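Skindico Campaign Button Press – 60 mm

I've been running the print side of Grullell for a fair few elections now, and if there's one bit of kit I get asked about more than any other, it's the button press. Candidates want badges. Their supporters want badges even more, and they usually want them by tomorrow morning!

So we stock the Skindico. I used one myself through a very long council campaign (we lost, but we looked smart doing it) and it never jammed on me once. You drop the metal shell in one side, lay your printed disc on top, add the clear film, swing the plate round and pull the lever. Then the same again with the back and the pin. After an evening of it you can do the whole thing while arguing about bus lanes.

The handle is longer than on the old model, so you don't need to lean your full weight on it. I'd still clamp the base to a solid table – there are two slots for that – and I'd keep your discs dry, as damp paper creases under the film and there's no rescuing it. 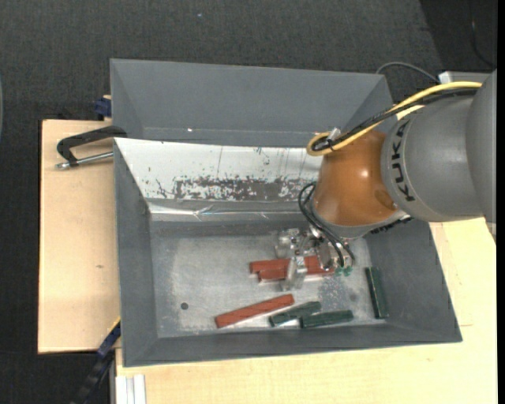 Grullell Campaign Supplies Catalogue, Issue 3, February 2023

What you get in the box: the press, one set of 60 mm dies, a circle cutter and enough shells, films and pin backs for 800 badges. Refill packs come in 2,000s and work out a good deal cheaper per badge, so if you've got a full slate standing I'd go straight for one of those. The pins are the locking sort. Magnetic backs fit too, but you'll need the Šťastný adaptor ring, sold separately.

Do remember your imprint. Wherever your election rules say printed material has to show who's behind it, the lettering needs to be readable, and the curl of the badge eats the outer edge of your artwork. Our free template has a dotted line for this – keep all your wording inside it. I've seen a lovely batch go in the recycling over a missing agent's name, and I'm afraid it was mine.

Colours: grey or dark red. The red is out of stock until July.

Not sure you'll use it enough to buy? We hire them out from the Skolau shop by the week, with the cutter included. You just pay for the parts you use and bring the rest back in the box.

Spare dies, springs and cutter blades are listed under Accessories.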